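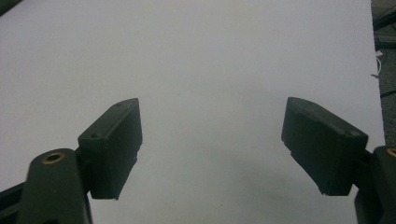

Linen hands wanted, Previne depot (two positions)

19 September 2021
By the Lerkent Linen Hire office
14 shares | 3 comments

Lerkent Linen Hire is looking for two linen hands for our depot in Previne. The work is sorting, washing, ironing, folding and packing tablecloths, napkins, sheets and towels for restaurants, motels and function centres. Both jobs are 36 hours a week on a fixed term to the end of March, which covers our busy season. One of them is likely to become permanent after that. We can't promise which, and we won't know until the motel contracts are renewed.

You don't need to have worked in a laundry before. Several of our best people came from kitchens, orchards and retail. You do need to be able to stand for most of a shift and to keep a steady pace when the work is repetitive.

About the depot

We supply 252 customers between Previne and the coast, most of them small. A typical order is a couple of bags of napkins and a stack of tablecloths, and it might change the night before. We also do the full bed linen for the motels along the Skevelon road. There are 39 people on the payroll, counting the drivers and the office.

The depot is the long brick building behind the produce store on Akpalu Street. The dirty side and the clean side have separate doors, and staff don't move between the two during a shift without changing their apron and washing up. It takes new people a week or so to stop heading for the wrong door.

What the work involves

On the dirty side you will:

Unload bags from the vans and weigh them in
Sort by item, colour and type of soiling
Check for cutlery, corkscrews, pens, phones and glass before anything goes in a machine
Load and unload the washers with one other person
Treat wine, oil, candle wax and lipstick by hand where the wash alone won't shift it
Keep the floor and drains clear

On the clean side you will:

Feed flatwork through the ironer, in pairs for anything larger than a tablecloth
Fold to the customer's card — some want napkins in quarters, some want them flat
Pull out anything torn, thin or stained and put it in the mending or rag trolley
Pack orders against the run sheet and label them
Wipe down the folding benches at the start and end of each shift

Everyone learns both sides. You will spend your first fortnight on the clean side with an experienced hand, then swap. After that the roster rotates weekly. If you have a skin condition or an allergy that means the dirty side is a problem, tell us when you apply and we will talk about it. We have had people stay on the clean side for years.

Hours

Early shift starts at 6 am and late shift starts at midday. You will be given one or the other for the whole term, so please say in your application which suits you and whether you could do either. We do try to fill one position on each.

The week is worked over five days, including one weekend day. There is a paid tea break and an unpaid meal break on each shift. Overtime comes up before Christmas and in the last part of January. It is offered, with notice, and you are free to say no.

We close for the Christmas public holidays, with a skeleton crew on either side. If you are rostered on a public holiday you will be paid the public holiday rate.

Pay and conditions

Pay is at the award rate for laundry workers, at the level that matches your experience. Casual loading doesn't apply because these are fixed-term jobs, but you will build up annual leave and personal leave from your first day. Super is paid on top. Pay goes in fortnightly.

We supply aprons, gloves, ear plugs and two work shirts. You supply closed shoes with a non-slip sole and dark trousers. Shorts are fine on the clean side in summer, as long as they come to the knee.

You get your household linen washed free, within reason. One bag a week is within reason.

What we are looking for

You will need:

The right to work in Australia
To be able to lift and carry bags up to the depot limit, with training, and push a loaded trolley
Enough English to read a run sheet and a chemical label
A way of getting to Akpalu Street for a 6 am start, if you want the early shift — the first bus doesn't get in until after seven
To be 18 or over, because of the machinery

It would help if you have:

Worked in a laundry, hotel, commercial kitchen or packing shed
A forklift licence or a light rigid licence
Used an industrial sewing machine, even a little

The last one is worth mentioning if it applies to you. Our mending is done two mornings a week and there is always more of it than time. A linen hand who can hem a tablecloth can have some of those hours.

It is hot on the ironer in summer. There are fans and the roller doors go up, and we rotate people off more often on bad days, but it is still a warm building from December onwards and you should know that before you apply. It is also noisy near the washers.

COVID arrangements

We follow the current health directions for workplaces, and they have changed often enough that we won't list them all. At present that means checking in at the door, masks indoors, and staggered breaks so the lunch room stays under its limit. Interviews will be held outdoors under the awning, or by phone if you prefer. If you are unwell, stay home and ring the office. You will not lose your job over it, and that includes your first week.

How to apply

Send us a short letter or email with:

Your name and phone number
The work you have done in the last few years, paid or unpaid
Which shift you would like
When you could start
One person we can ring who has worked with you

A resume is fine but we don't require one. You can also call in at the office window between 9 am and 3 pm and fill in a form. If you would like somebody to go through the form with you, ask at the window.

We will ring everyone who applies, including those who don't get an interview. The interview is short and is followed by a walk through both sides of the depot, so wear shoes you can work in. If we offer you the job there will be a paid trial shift before you sign anything, and you can pull out after it without giving a reason.

Applications stay open until both positions are filled. We would like people to start as soon as they can, and we will wait for notice periods.

Drivers

We are not hiring drivers in this round. The Skevelon run may need a second driver next year. If you would like to be told about it, put your name down with the office and say what licence you hold.

3 comments

Is the late shift finished in time for the last bus back to Skevelon?

Reply from Lerkent Linen Hire: It is at the moment, with time to walk to the stop. On overtime nights it isn't, so people usually share a car.

Sent my application through this morning, thanks.

Lerkent Linen Hire, Akpalu Street, Previne | Contact the office | © Lerkent Linen Hire | Back to top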